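Labeling the release, not the grasp

Work on the Clera handover set is far enough along to write up one result. The task is bimanual: the right gripper holds a container, the left one takes it over, the right one lets go. We record it with two hand-held grippers and train on the wrist video plus finger widths.

The first policy, trained on 2,897 demonstrations, closed the receiving gripper well enough. It failed on timing. In 34 of the evaluation runs the holding gripper opened before the other had a grip, and most of those were with transparent items. Thiện Tiêu suggested that the holding side's view carries too little information about contact when the object is see-through, and I think he is right.
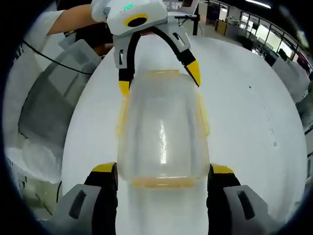 What we changed

Each demonstration is now split into 3 phases - approach, shared hold, release. The boundaries come from the finger widths of both grippers, after aligning the two clocks. Operators keep the shared hold for at least seven frames before opening. The policy predicts the phase as an extra output, and the release action is masked until the shared hold is predicted for several steps in a row.

Early releases dropped to 7 on the same evaluation list. The remaining ones are mostly approaches where the receiving fingers stop short of the rim and close on air. Phase labels do not help there, as the width signal looks much like a grasp on a thin wall.

I have not tried motor current as an input. The Maso fingers do not report it, and the Pintér ones do so at a low rate. Resampling code is in the usual repository under handover/align.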